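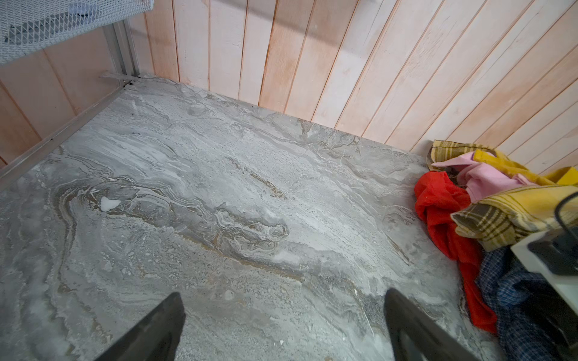

The Orkel fingers at work level, with the laundry at right.

Gandura's two-arm Orkel bench is on show at our Jendstead shop through July. Bring your own crumpled clothes if you don't trust ours. Chidubem Okoro runs the demo at 2, and he has heard the one about teaching it to iron.

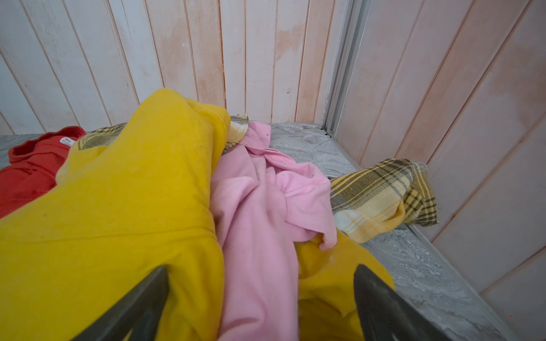 Pink fleece between the fingertips, mustard on either side.

Soft, shapeless stuff is what we get asked about most, so the demo is a heap of it. Plaid is the crowd favorite. Red has its supporters.

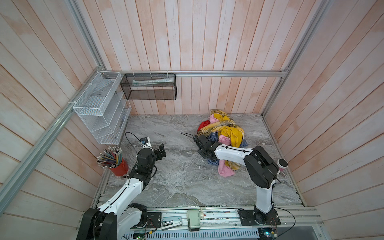 Both arms on the shared base rail. Pencils not included.

Finger sets are sold in pairs, rated for 500 hours. Cables: 400 mm or 100 mm, and please measure first. For a quote or a seat, ask for Abenezer Ambaye at the Shiferaw Street counter. Coffee is free and tastes like it.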